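4/28/26

Dye bench, cotton twill again. Carried on with the indigo fade trial from February. Cut new strips from the Plukham roll and soaked them overnight in plain water, then into the bath at 30 degrees. Weighed the salt twice as the small scale was drifting. Used 200 g in the end, same as last time.

Strips 1 and 2 took evenly. Strip 3 has a pale band near the fold — I think I left it pressed against the side of the tub. Redo that one.

Polyxeni Kourkoulas asked whether the Triris fixer is worth keeping on. The rub test says yes for navy, less clear for black. White cloth came away almost clean on navy after 600 rubs. Black still marks it, mostly along the seams where the cloth is doubled.

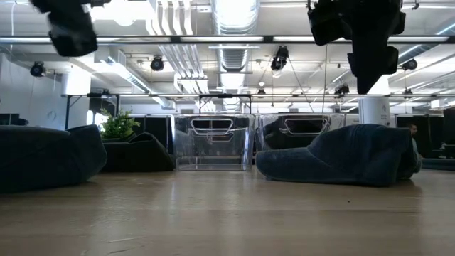
Next batch should include a stitched sample, with a curved seam if Baek can sew one up. Flat strips tell us very little about wear at a crease. Also need more pH paper and a lid for the rinse tub.

Left strip 2 on the south window sill, half covered with card.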